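Workshop notebook – October, Wednesday, after lunch

Finally back on the oil finish for the bench tops. I've been putting it off because the last lot went on blotchy and I sulked for a fortnight, but the Golance order is due and I can't ship tops with a finish I don't trust. So, starting over with test boards, and I'm writing it down properly this time (colleagues, feel free to scribble in the margins, you always do).

Three candidates. Dristent is the hardwax we've used since we moved in. Clirunen is the new one the rep left, smells of oranges and goes off in the tin if you so much as look at it. Third is my own brew, boiled linseed and beeswax, which everybody groans about but which I still reckon has the nicest feel under the hand.

All boards sanded to 154 microns first pass – no, scratch that, I was reading the wrong column. 120 grit, then 180, then a wipe with a damp rag to lift the fibres, then 180 again by hand. I used to go up to 320 and I'm now fairly sure that was the whole blotch problem. Too polished, nothing for the oil to get hold of. On pale timber you see every bit of it, especially where the grain wanders.

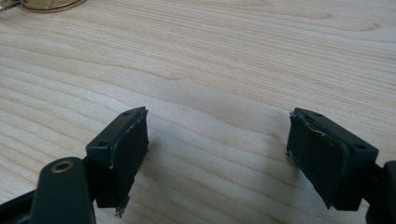

Kazimiera Jasińska reckons the sanding is only half of it and that I'm leaving the oil on far too long. She gives hers 8 minutes, wipes it right back until the rag stops dragging, and doesn't go near it again until the next day. I've been giving mine twenty and then wandering off for a coffee, so fair cop. She also thinks I should stop buffing with the old flannel sheets because they shed, and she's right about that too, I found fluff in the corner of board two.

So, new routine from board four onward. Thin coat, 8 minutes by the kitchen timer, wipe back hard, leave it flat with air underneath. The rags go outside spread over the fence to dry, NOT in the bin. I shouldn't have to write that down but after last summer I'm writing it down.

Results so far, and it's early days. Dristent on the quick wipe is miles better, nice even colour, no shiny islands. It took 276 mL to do the full set of boards, which seems a lot, but a fair bit of that went into the first rag. Clirunen went on beautifully and then stayed tacky well past knock-off time. Might be the cold. I'd like to give it another go on a warmer day before I write it off. The linseed brew is lovely and also still soft enough to take a thumbprint, as predicted by absolutely everyone.

Ring test tomorrow: wet mug, hot mug, a smear of vinegar, and whatever people really leave lying about on a bench by the sink. That last one matters more than the mugs, I reckon. Soap and toothpaste can be surprisingly rough on an oiled surface if they sit overnight, and half of these tops are going into laundries and bathrooms.
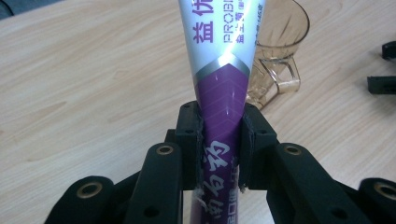 For the overnight ones I'll put a blob on each board, a lid over half of it so one side dries out and the other doesn't, then wipe with plain water in the morning and look at it sideways under the lamp. If there's a dull patch, I'll try a dab of fresh oil and see whether it blends in or leaves a halo. Dristent has always repaired well for me. No idea about the orange stuff.

Costs, before I forget: Kubiak quoted 926 dollars for the big drum, delivered, and will hold the price to the end of the month. It's good value if we settle on one finish for everything and silly if we don't, so I'm not ringing them back until I've seen the boards.

To do: label the backs in pencil (marker bleeds through, ask me how I know), get more 180 discs, find the good lamp. Whoever has the good lamp, please bring it back.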